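From: Ohemaa Atinga
To: jemier-demos
Re: marker numbers on the cross

Dela Issahaku wrote Wednesday:
> Do we keep the runs with the block in the dish? And which IDs go with the cross?

Keep them. We have almost 1,000 toward the target of 2,000, and the model needs them.
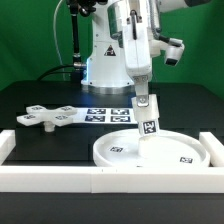

Fixed view, block held over the dish.

For the IDs, go by the numbers on the plate, 44 to 47. Please use those in the labels for both views.
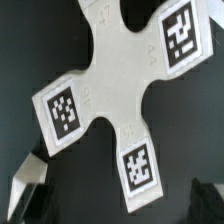
Wrist view of the cross.

I'll upload batch 7 tonight.

Ohemaa

Contact list owner | Back to top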